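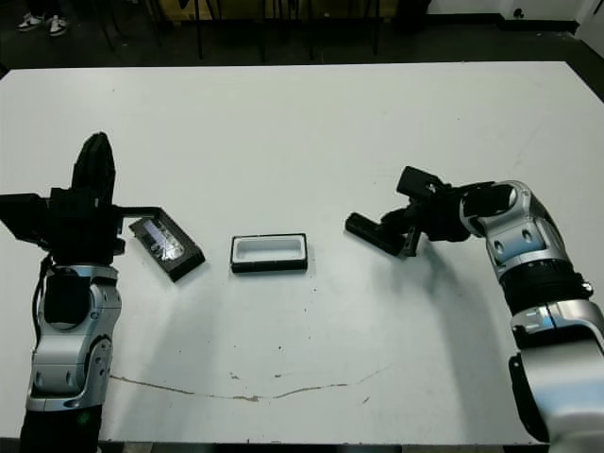
One reader of the draft wrote back that calling these posts "OCD writing" was too generous, as a good third of them use the word to mean a tidy spice rack. Fair point, and the label scheme was changed after that message. Posts where the writer has only borrowed the word are now kept apart from posts by people who say they have a diagnosis, and from posts by people who say they suspect one.

Stundcombe Personal Posts

Version 4, March 2024

What this is

A collection of 3,244 blog posts in which people write about obsessive-compulsive disorder in their own lives, or use the term about themselves. The posts are in English and come from 39 blogs hosted on Istora, a small blogging service that kept its public archive open after it stopped taking new accounts. Every blog owner agreed to have their posts included. Blogs whose owners could not be reached were left out.

The posts are mostly casual. Many are funny. A lot of them are about something else entirely, such as moving house or a wedding, and OCD comes up in a paragraph or two.

Files

posts.csv has one row per post
labels.csv has one row per label, matched to posts by post_id
blogs.csv has one row per blog, with the topic the owner chose at sign-up
guide.txt is the full labelling guide
removed.txt lists the ids of posts taken out since version 1, without their text

Fields in posts.csv

post_id: a number, never reused
blog_id: matches blogs.csv
year: year only, as day and month made it too easy to find the original
title: as written, blank if there was none
body: plain text, links and comments stripped out
length: in words, counted after cleaning

Labels

diagnosed: the writer says a doctor or psychologist has told them they have OCD
suspected: the writer thinks they have it and says so
borrowed: the word is used loosely, usually as a joke
other_person: the post is about a family member, friend or co-worker
unclear: the labellers could not agree

A post can carry other_person along with any one of the rest. Labels go by what the writer says in that post alone. If someone jokes about it one year and writes about a diagnosis the next, the two posts get different labels. We did not go back and change the earlier one.

Each post was read by two people. Where they disagreed, a third read it, and if that did not settle things it was marked unclear. Most of the trouble was between suspected and borrowed. Self-deprecating humour is hard to read without knowing the writer.

Cleaning

Names of private people were replaced with [NAME], and clinics and workplaces with [PLACE]. This was done with the Sekier name tool and then checked by hand. The tool misses nicknames, and it once treated every mention of the month March as a surname. That is fixed in this version, but please report anything similar.

Original spelling was kept, typos included. Text in all capitals was left alone.

Known problems

Most of the blogs describe themselves as parenting or humour blogs, so the tone leans that way. Long posts about treatment are rare.

There are 23 posts that appear twice under different ids, as the owners reposted them with small edits. Both copies were kept. They are marked in the notes column of labels.csv.

The year field is wrong for some posts that were moved to Istora from an older service. They show the year of the move.

Use

The collection is meant for studying how people write about their own mental health. Please don't use it to guess whether a person has OCD. The labels record what someone said about themselves and have not been checked against anything.

Do not try to trace the writers. If you quote from a post in published work, keep it to a sentence or change the wording enough that a search won't find it.

Removal

Blog owners can ask for a post or a whole blog to be taken out, with no reason needed. Removals go into the next version. If you hold an older copy, compare it with removed.txt and delete the matching rows.

Thanks

The Yoon project gave us its labelling guide to start from. Parts of guide.txt are still word for word theirs and are marked as such.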